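The owner of the laundry in Rukstead unlocks the side door at 5:30 in the morning and turns on the boiler before she turns on the lights. She has run the business for 26 years. Her customers are mainly restaurants, two small hotels and a nursing home, and nearly all of what comes through the door is flat: sheets, tablecloths, napkins, towels.

She agreed to talk on a slow afternoon in September, after the summer weddings had ended. She asked that her name be left out, as did the people who work for her.

"I didn't plan on laundry," she said. "I was keeping books for a restaurant in Clondov and they were always fighting with their linen company. Short counts, stains, late trucks. I figured I could do it better with two washers and a van."

The first year she lost money. She had priced the work by the pound, the way a coin laundry does, and found that a pound of napkins takes far longer to finish than a pound of sheets. She switched to pricing by the piece and lost one customer over it. The rest stayed.

Stains are the part of the job she talks about most readily. Red wine is easy, she said, if it gets to her the same night. Candle wax is slow work. The worst is cooking oil, which can sit in a cotton cloth without showing and then turn yellow under the iron.

"People send it back and say we burned it," she said. "We didn't burn it. It was in there when it came."

She keeps a shelf of cloths that could not be saved. Some are cut down into napkins, and the rest go to a garage across the road for rags. Restaurants are usually told the same week, so they can reorder before a busy weekend. She doesn't charge for washing a piece she has to throw out.

Colored linen has grown to be a bigger share of the work. When she started, almost everything was white and could be bleached. Now restaurants want rust, navy and dark green, and each color has to be washed apart from the others for at least its first few loads.

"Red is the one you watch," she said. "I had a batch of reds turn 46 white napkins pink. That was my own fault. I was tired and I didn't check the drum. I bought the man new ones and he still brings it up."

She now runs the reds last in the day, in cool water, and the drum gets an empty rinse afterward. New reds are washed alone 3 times before they join the regular loads. The fading can't be stopped, she said, only slowed down, and a restaurant that wants its tables to match should replace the whole set at once.

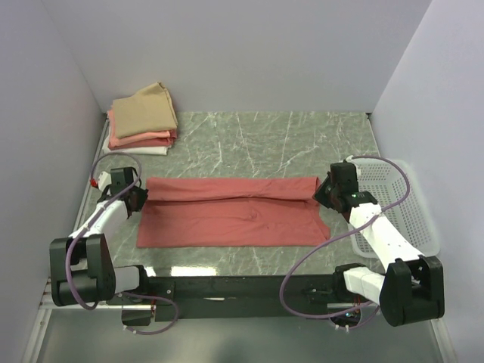

Folding is where she is strict. Each customer has a fold, written on a card and taped above the table where that customer's work is done. One hotel wants its tablecloths in quarters with the hem inside. A restaurant on the river wants them folded in a long band so that two waiters can open them across a table without shaking them out.

New employees spend their first two weeks on towels. After that they move to napkins, and then to the large cloths, which take two people. She said most of them learn the folds in a day or so and then need months to get them even.

"You pull from the corners and you let the middle take care of itself," she said. "If you start patting at the middle, you get wrinkles, and then you're back at the iron."

The business has had offers. A linen supplier called Trustel asked to buy her out about six years ago, and she turned it down after seeing that the plan was to close the building and truck everything to a plant two hours away. She has no one in the family who wants to take over, and she said she would listen if another offer came with the jobs attached.

For now she is more concerned with the boiler, which is older than the business and needs a part that has to be ordered. She had a repair visit set for the next morning and planned to run the nursing home's sheets that evening in case the heat was off for a day.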